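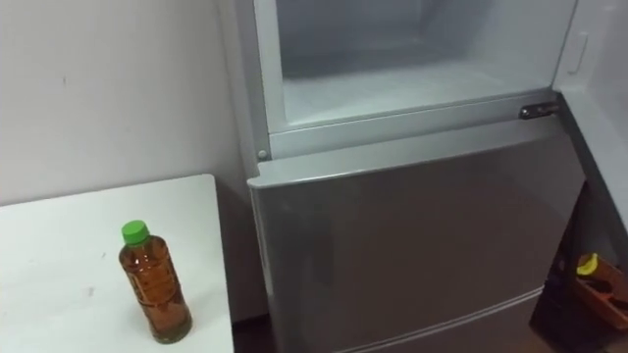

A table with a bottled drink beside a refrigerator, its freezer compartment open.

The Brunby door fault was a software and sensing failure in the Brunby household robot, a wheeled two-armed machine made by Durovo. Robots with the fault left refrigerator and freezer doors open after putting items away, while recording the job as complete. It was found during home trials in Dasulia and was corrected in a software update released in September.

Background

The Brunby was built to carry out simple kitchen tasks, such as moving a bottle from a table to a refrigerator. The job was divided into stages: open the door, pick up the item, place it on a shelf, and close the door. Each stage had its own check, and the robot could not begin the next until the check had passed.

For closing, the robot pushed the door with the side of its gripper and measured the force at the wrist. A sharp rise in force was taken to mean that the door had met its seal. Durovo chose this method early in development, when the test kitchen had a single refrigerator with a stiff lower door and no separate freezer compartment.

Fault

Upper freezer doors are lighter than the main doors below them, and some have hinges that stiffen partway through the swing. The robot read this stiffening as contact with the seal and ended its push too soon. The door then drifted open again. By that time the robot had lowered its head camera to look for the next item, and it made no second check.

A related problem occurred when the robot was asked to chill a drink. If it opened the freezer first and then failed to plan a grasp for the bottle, it stopped with an error and waited for a person. The door stayed open during the wait, which had no time limit. In one trial home, the robot stopped at night and the owners found the freezer partly thawed on Wednesday morning. No injuries were reported.

Investigation

Durovo hired the testing firm Brinkmann to look into the reports. Engineer Nazmiye Demirtaş led the work and reviewed logs from 2,732 door closings. Of these, 1,897 involved a main refrigerator door and the rest a freezer door. False closings were found almost entirely in the second group, on 16 models of refrigerator.

Correction

The update added a camera check after every push and a second push if a gap was seen. It also made the robot try to close any open door before stopping with an error. If that failed, an alarm sounded after 100 seconds.

Tülin Duman, who managed the trials for Durovo, later added freezer doors to the standard acceptance test. Robots without a working head camera were barred from opening refrigerators until they had been repaired.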